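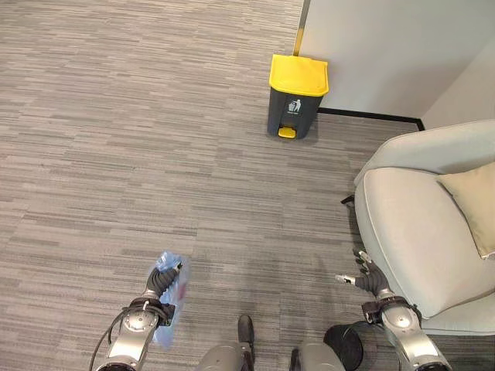
Brullolthorpe Workplace & Facilities Team

Bins. Yes, again. Opinion, mine, written between two meetings so forgive the state of it.

In April the desk bins went, all 109 of them, and the complaints started before lunch. Too far to walk. Nowhere for a teabag. I still think it was right. A bin under every desk means a liner in every bin, changed nightly, mostly for one tissue and a satsuma peel.

What I'd keep is the small pedal bin by the wall, the sort with a yellow lid and yellow pedal. You can find it. Grey carpet, white wall, grey armchair, and then one bit of colour that says rubbish goes in me. The little label with the figure dropping something in does the rest. No poster needed, no email round.

People say it spoils the corner. Does it? A soft chair with a cushion is where people eat, whatever the policy says. Put the bin close and the crumbs and wrappers have half a chance. Put it out in the corridor and it all goes down the side of the seat, I have had my hand down there, never agian.

The Drostura catalogue has a slim steel one for 90 pounds. Very smart, looks like a speaker. Visitors would post their umbrellas in it. No thanks.

Pedal, lid, bright colour, near the chairs. And please use your foot, thats what the pedal is for. More on the kitchen ones when I get a minute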